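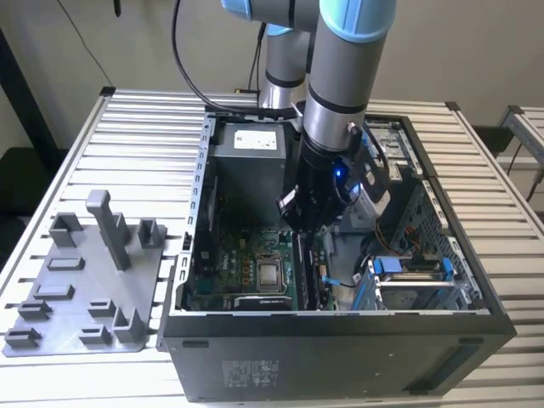
Section 4 of the Numau build guide covers the part most people are itching to get to, which is letting the arm near a real computer. By now you should have the arm bolted up, the cables run and the emergency stop wired (if you skipped Section 3 because it looked dull, please go back and do it, we'll wait). We teach this section with an old desktop tower because they're cheap, they're tough, and they give the gripper something fiddly to reach for. Take the side panel off and lay the tower down on the slats with the open side up, and keep the grey printed fixture plate to the left of it, so the arm can go from the case to the plate without passing over anybody's lap. Leave the cable a good loose loop beside the arm as well. A cable pulled tight will feel fine at the home position and then catch you out the first time the wrist turns over.

4.1 Before you start

You'll want a tower you don't mind scratching, the fixture plate from the Siro print files, a Phillips screwdriver, a soft cloth and a cup of tea. Set a whole evening aside if it's your first go. Man-lok Fang has set up more of these than anyone else in our workshop and he still won't start one after supper.

CAUTION: Unplug the tower from the wall and press its power button a few times before you open it. Never open the power supply itself, and never let the gripper pull on its wires.

CAUTION: Mains power to the arm stays off through steps 1 to 4.

4.2 Placing the case and the plate

1. Wipe down the table slats and the underside of the tower. Grit makes the case creep, and you'll be chasing your positions all night.

2. Lay the tower down with its front face toward you. Push it back and forth gently. If it slides, fit a pair of Bech clamps to the slats, low enough that they stay below the top rim of the case.

3. Set the fixture plate on the slats and fasten it from underneath. Watch the tall post! It is the highest thing on the plate and the first thing a careless move will find.

4. With the arm still off, swing it by hand through the reach you have in mind, from the middle of the case to the plate and back again, and look at the cables the whole way.

NOTE: If you move the table, even a nudge with your hip, start again from step 2. I know. Sorry.

4.3 Teaching the first positions

5. Switch on the arm and wait for it to finish its start-up check. Keep one hand near the stop button from here on.

6. Set the speed to 2 per cent in the Sundau control panel. It will feel painfully slow, and that's the idea.

7. Jog the gripper until it is over the centre of the case and well clear of the rim. Save this as CASE HIGH.

8. Bring it straight down in small steps until the fingers are inside the case but touching nothing. Save this as CASE LOW. On our bench the encoder count for the lift joint went from 2,608 at the top to 1,638 at the bottom, and yours will be different, so please don't copy ours in.

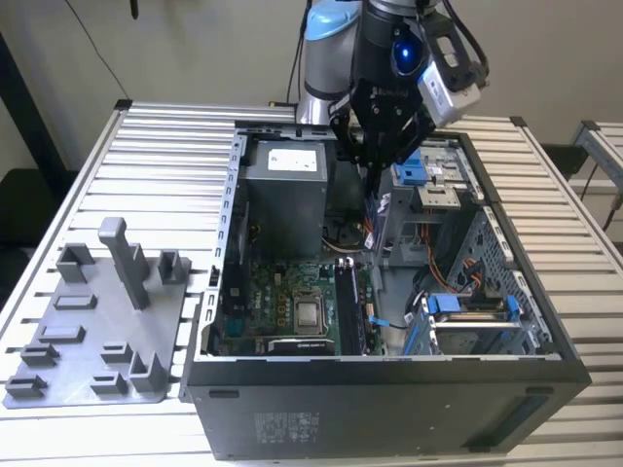

9. Go back up to CASE HIGH before you move sideways, every single time. Then jog across to the plate and save PLATE HIGH and PLATE LOW the same way.

10. Run the four positions in order with the gripper open and nothing in it. Do this 16 times before you let it pick up a thing - it's a number Kolbrún Bjarnason settled on, and it has served us well.

NOTE: Memory modules are a poor choice for a first pick. The latches want two hands, and the arm has only the one. Start with a loose drive clip laid on a flat spot and work up from there.

If the arm stops partway down with a force warning, don't clear it and carry on. Jog up, have a proper look with a torch, and teach CASE LOW again a little higher. Section 5 deals with gripping force and finger pads.

Comments

benchmouse: Step 9 should be in red. I went sideways too early and bent a drive cage.

Orla T: Can I use a smaller case for this? A full tower won't fit on my table.

Man-lok Fang: Orla, yes, just clamp it well and teach all four positions from scratch.

garage_pete: The tip about leaving slack in the cable fixed my wrist fault, thank you!

Search this guide Type a word or step number Go

Contact the Numau workshop | © Numau Build Guide, updated 11/15/19 | Back to top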